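25 May 2018, Mestano bench

Glove demos, pick up the flat dark piece and put it in the red tray. Goal for the arm is 400 clean ones. We have 80, which felt like plenty until I did the subtraction.

Marker cube stays on the back of the hand. Tracking lost it 6 times this morning, every time when I rolled my wrist like a waiter. So: no waiter.

Thin pieces are hard to pinch in a glove, bare fingertip helps. Replayed 2 demos at half speed and the arm copied my hesitation beautifully.

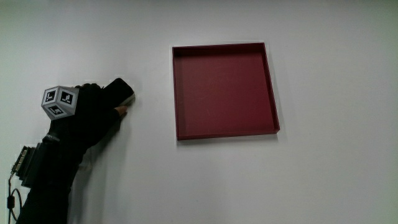
Milteva asks whether the hesitations could be trimmed before training, and would like the start positions varied more.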